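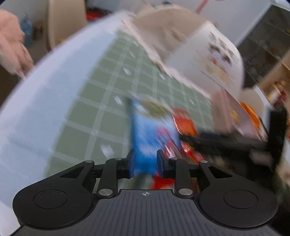 Gripper check, Namcombe bench, unit 104
Sep 17, 2023

Finger pads: OK. Both dark blue pads close evenly and I'm really pleased with them after the July swap.

Linkage pins, lower and upper: OK. Wiggle each one by hand, please, and take your time over it – the left one had a little play last month.

Printed marker on the center plate: OK, no lifting at the edge.

Body: wipe down. Dust on the left lobe again, so a dry cloth before the next snack bag run would be lovely.

Grip test, 12 closes on wrapped items: passed, 2 slips.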